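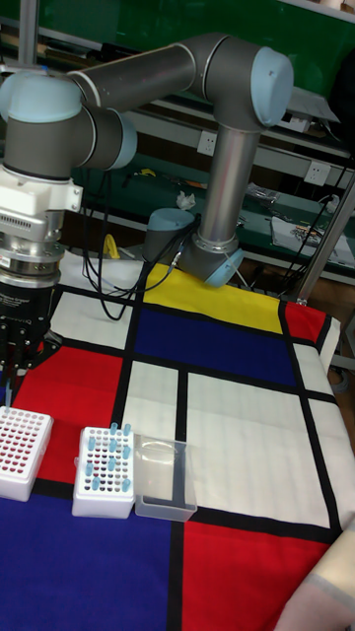 Hailu Foundation Opens 2021 Grant Round for Small-Town Public Libraries

TRINDADIA, Tuesday, April 6, 2021 – The Hailu Foundation today opened applications for its 2021 Public Library Grants, which support longer opening hours, building repairs and local history collections in towns with a single library branch. The foundation expects to make 24 awards in this round. Applications will be accepted through the foundation's online portal and by mail.

The program is open to libraries run by a town, a county or a nonprofit library association. Branches that belong to a larger city system are not eligible, although a city system may act as fiscal agent for an independent library that does not hold its own accounts. Libraries that received an award in the previous round may apply again, provided their final report has been filed.

"A library that is open two evenings a week serves a different group of people from one that closes at five," said Vaida Lapiņa, director of grants at the Hailu Foundation. "We heard from many towns that the building is sound and the books are there, and that the money to keep the doors open after working hours is what is missing. This round puts evening and weekend hours first."

Three Areas of Support

Grants will be made in three areas. An applicant may request funds in more than one area but should submit a separate budget page for each.

Opening Hours. Awards in this area pay staff wages for added evening, Saturday or Sunday hours over a period of up to two years. Applicants are asked to supply their current schedule, the schedule they propose, and a letter from the governing body confirming that existing hours will be maintained during the grant period.

Buildings. Awards in this area pay for roofs, windows, heating systems, ramps, restrooms and lighting. New construction is not covered. Two written estimates are required for any single item of work, and the foundation may ask for a third where the estimates differ widely.

Local History. Awards in this area pay for the sorting, storage, scanning and cataloging of newspapers, maps, photographs, letters and recorded interviews. Materials must be held by the library itself or placed with it under a signed agreement.
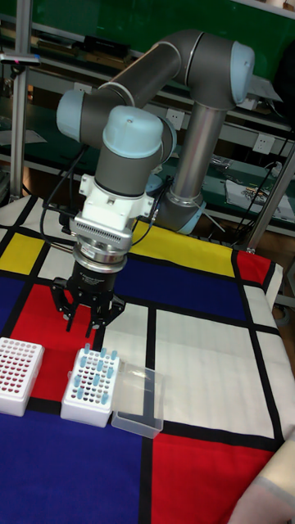

Photo courtesy of the Hailu Foundation

Results of the Previous Round

In the previous round, the foundation received 77 applications. Funded libraries reported a combined 3828 added opening hours. The town library in Kavetti used its award to stay open until eight on weekday evenings and to move its children's story hour to Saturday morning, where attendance has been strong enough that a second session was added. The Grokuvia Library Association replaced the windows in its reading room and completed an index to the town's weekly newspaper, which readers may now consult at the front desk or request by telephone.

Both libraries have agreed to speak with first-time applicants about the preparation of budgets and the reporting schedule. Contact details are provided in the application packet.

Changes to the Application

Several changes have been made in response to comments from earlier applicants. The narrative section has been shortened and may now be completed as a set of written answers or as a single letter. Audited accounts are no longer required from libraries that do not otherwise prepare them; a signed annual statement will be accepted.

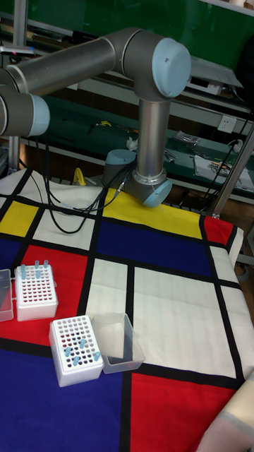 The foundation has also removed the requirement for matching funds in the Opening Hours area. Matching funds remain a condition of Buildings awards, and may include donated labor and materials when these are supported by a letter stating their value. Applicants with questions about what may be counted should write to the grants office before submitting.

Applications will be read by foundation staff and by outside readers with experience in library administration, building maintenance or archives. Readers do not review applications from their own county. All applicants will be notified in writing by the end of December, and those not selected may request the readers' comments.

"We would like to hear from libraries that have never applied to us, including those with one paid employee or none," Lapiņa said. "Our office will go through a draft with any applicant who asks."

About the Hailu Foundation

The Hailu Foundation is a private grantmaking foundation based in Trindadia. It supports public libraries, adult reading programs and the care of local records. The foundation does not make grants to individuals.

Media Contact

Vaida Lapiņa
Director of Grants
Hailu Foundation, Trindadia

Application packets are available on request from the grants office in standard and large print.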